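Housekeeping and Guest Services, Level 2
Unit 4: Entering and Leaving a Guest Room
Course tutor: Ginette Poulain
Handout revised 10/23/19

4.1 Purpose of this unit

Students on placement at the Grudside will enter and leave as many as 22 rooms in a single shift. The way a door is approached, opened and closed is the first thing a guest hears of the housekeeping department, and it forms part of the practical assessment in January. Please read these notes before the session in the training corridor.

4.2 Approach

Check the room number against your worksheet. Look for a privacy card or light. Knock three times with the knuckles, never with a key or pen, and say "Housekeeping" in a clear voice. Wait, then knock and announce again. If there is no reply, present your card to the lock and keep it in your hand until you are inside.

4.3 Opening the door

Bedroom doors are heavy and fitted with closers. Turn the lever fully before any pressure is put on the door. One hand works the lever; the palm of the other rests flat on the door leaf, so that it moves slowly and may be stopped at once should a guest be behind it. Open it a hand's width, announce yourself a third time, and only then go in.
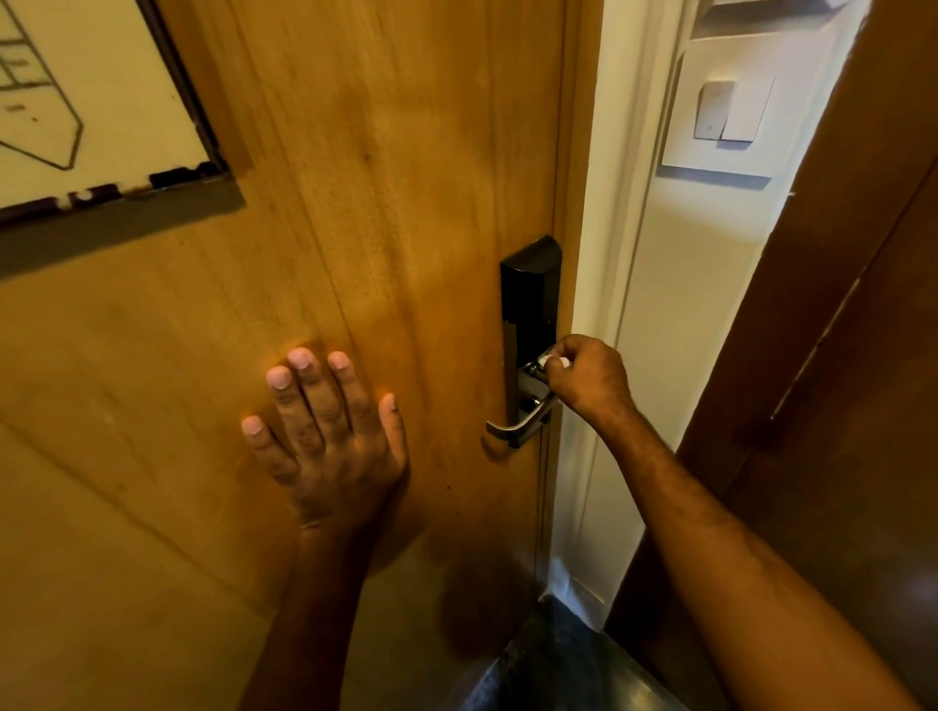

The same two-handed method applies on leaving. A door that is allowed to swing shut by itself can be heard several rooms away, and noise from corridors accounted for 20 of the 89 comments reviewed in last year's coursework at the Murden site. Ease the door into its frame, release the lever gently, then test it once to confirm that it has locked.

4.4 Care of the door and its fittings

Wipe levers and lock faces daily with a damp cloth. Do not spray cleaner directly on to an electronic lock. Evacuation plans must be dusted, and any chipped frame, loose mounting or faded print reported on form 191. Scuff marks low on a door are usually caused by trolleys; note them on the worksheet and do not attempt to polish them out.

4.5 Preparation for the next session

Read Uddin, chapter 3, on lost and faulty key cards. Bring your worksheet from the Wanton visit, signed by your supervisor.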